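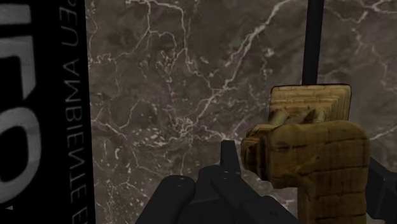 Hydrographic Data Technician (fixed term)
Kirnport Harbor Survey Office

The Survey Office invites applications for one full-time Hydrographic Data Technician, based at the Kirnport station with regular travel to the Dromositz sub-station. The appointment is for 4 years. Renewal depends on funding and on a satisfactory review in the final year.

The office maintains depth records for the inner harbor, the dredged approach channel and the lower reach of the river as far as the Gallardo lock. Soundings are taken by single-beam and multibeam echo sounder from two launches. The technician processes these soundings, checks them against tide gauge records and prepares them for the chart section.

Duties

Clean and edit raw sounding files, including removal of spikes, false returns and turns between lines.

Apply corrections for tide, draft, sound velocity and vessel motion. Tidal corrections use the gauges at Kirnport and Dromositz. The Dromositz gauge is read on local datum and must be converted before use.

Compare new survey lines with check lines and report differences outside the office tolerance to the survey supervisor.

Maintain the index of field sheets. The paper series runs to 403 sheets, of which 93 have not been scanned. Scanning and georeferencing of the remaining sheets is part of this position and should be finished within the first two years.

Assist aboard the launches during the spring and fall survey periods. Duties afloat include line handling, sound velocity casts, bar checks and keeping the watch log.

Prepare depth tables for the dredging contractor before and after each campaign.

The position does not include responsibility for chart publication or notices to mariners.

Requirements

A two-year degree or higher in surveying, geomatics, marine technology, physical geography or a related field. Applicants without a degree will be considered if they have at least 3 years of full-time work in land or marine survey.

Working knowledge of datums, map projections and basic error statistics.

Experience with at least one survey processing package or one geographic information system. Training will be given on the package used by the office.

Ability to write short scripts for file conversion. The language is not important.

A valid driver's license. The sub-station is not served by public transit.

Ability to pass the small-craft medical examination and the swim test. Both are arranged and paid for by the office after an offer is made.

Experience with multibeam patch tests, tide gauge maintenance or the care of paper archives is desirable but not required. Applicants should state the make of any echo sounder they have used.

Conditions

The normal week is 40 hours. During survey periods start times follow the tide, and work before 6 a.m. is common. Time worked beyond the normal week is returned as leave and must be taken within the same calendar year. Foul-weather clothing, boots and a life jacket are issued. Pay is on technical grade 4, and the starting step depends on experience. Travel to Dromositz is by office vehicle; overnight stays are reimbursed at the standard rate.

The technician reports to Renata Espinoza, survey supervisor, and works daily with Maximiliano Leiva, who is in charge of the launches.

How to apply

Send a cover letter, a resume and the names of two references by mail or by hand to Nélida Ojeda, Personnel, Harbor Survey Office, Kirnport. Applicants may enclose one sample of processed survey data with a note of no more than one page on the corrections applied. Samples will not be returned. Do not send originals of certificates.

Applications must be received by 2011-03-10. Incomplete applications will not be reviewed. Selected applicants will be asked to an interview and a practical test, in which they edit a short sounding file and reduce it to datum. The test takes two hours. Calculators are provided.

Technical questions about the position may be put to Ulises Henríquez in the data section. Questions about pay, leave and the medical examination should go to Personnel.

Persons who applied for the Ornmont tide observer position in January and wish to be considered for this one must submit a new application.

Last updated by M. Ulloa, web desk

Shared 4 times | 3 comments

Related notices
Tide Observer, Ornmont (closed)
Seasonal Deckhand, Survey Launches
Gallardo Lock: Revised Sounding Schedule
Requesting Copies of Field Sheets
Small-Craft Medical Examination: Information for Applicants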